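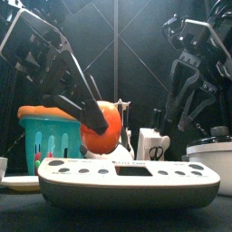 Unit 3. Task reallocation after partial automation

Reading for this unit: Negash, chapter on shared stations; the Ekham site notes.

3.1 Terms
A task is the smallest piece of work that can be assigned to one worker or one machine. A job is a bundle of tasks. Automation acts on tasks, and the job changes as a result. Most errors in staffing forecasts come from confusing the two.

3.2 The Ekham kitchen
Vesgate runs a contract kitchen at Ekham that serves 1000 meals per shift. In May the firm moved sorting and putting away of utensils to two-arm stations. Plating, tasting and allergen checks stayed with staff. Three effects were recorded:

Walking distance fell for the dish crew.
Interruptions rose. Each stopped arm calls a person away from another task.
The shift lead took on fault logging, a duty absent from the written job description.

3.3 Residual work
What remains after automation is irregular: odd shapes, slippery surfaces, items left in the wrong place. Lenka Kováčik calls this the residue — her term covers recovery from faults as well. Residue is hard to schedule and is seldom counted in pay grades. At Ekham the log reached 300 entries before anyone was assigned to review it.

3.4 For discussion
Take one job you know well and list its tasks. Mark those that a two-arm station could take over, then state who handles a dropped item and whose time is charged. Bring the list to the seminar — one page, typed.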